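Fluvby Community Help > Kitchen > Drinkware and Bottles

Gray residue and metallic smell in dark insulated bottle, stored in glass-door cabinet

Posted by geum_parts, August 25, 2018

I have a charcoal stainless vacuum bottle, 600 ml, bought in July. Daily use is black coffee, rinsed at night, then stored with the lid on in a display cabinet with a glass door and an LED strip. After 3 weeks there was a gray film on the inside of the neck and a metallic smell on first opening. The smell goes away after a rinse with hot water and is back the next morning. The film does not wipe off with a sponge.

Things tried so far: dish soap, one run through the dishwasher (top rack), white vinegar for 11 minutes. The vinegar reduced the film but did not remove it. The cabinet stays closed overnight and the LED strip is on a timer.

Two points I would like to settle. Is the film a coating failure or a deposit? And does the closed cabinet contribute?

botik_bench

Deposit, most likely. The interior of these bottles is normally bare steel, so there is no coating inside to fail. Coffee oils bind with hardness minerals and dry into a gray or tan layer, heaviest at the neck where the liquid level sits. Vinegar dissolves the mineral part and leaves the oil.

Procedure that works on mine:

Fill with water just off the boil. Add one level tablespoon of sodium percarbonate (oxygen bleach, unscented). Leave the lid off. Do not seal it, the reaction gives off gas. Wait 30 minutes, empty, brush the neck with a bottle brush, rinse three times. Follow with a citric acid solution, one teaspoon to the full bottle, for 15 minutes. Rinse again.

Remove the lid gasket and wash it separately. Half of all smell complaints are the gasket. If it is silicone and still smells after a soak, replace it.

Stop using the dishwasher unless the maker says it is allowed. Heat and detergent can dull a matte outer finish and can damage the seal at the base on some models.

grolton_shelf

just leave the lid off. mine did the same thing. also tap water here is terrible so could be that

hardwater51

Agree with the percarbonate method. On the second point, the cabinet matters less than the lid. A bottle put away wet and sealed holds its own moisture and the air inside goes stale wherever you keep it. A glass door only adds to the problem if the lid is off and the bottle has not dried, because the water vapor then stays in the cabinet.

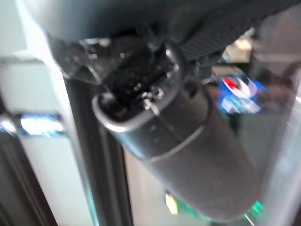
Dark gray cylinder with a lighter rim, glass door behind

Drain upside down on a rack for a few hours, then store upright with the lid beside it. An LED strip puts out too little heat to dry the inside of a narrow neck, so do not count on it. If the cabinet door has a gasket, leave the door open a finger width for the first night after washing.

To tell a deposit from surface damage, run a fingernail across the film after the citric acid step. A deposit will have softened and will come off at least in part. Pitting feels rough and stays put. Orange spots are rust, and in a bottle that new I would ask for a replacement.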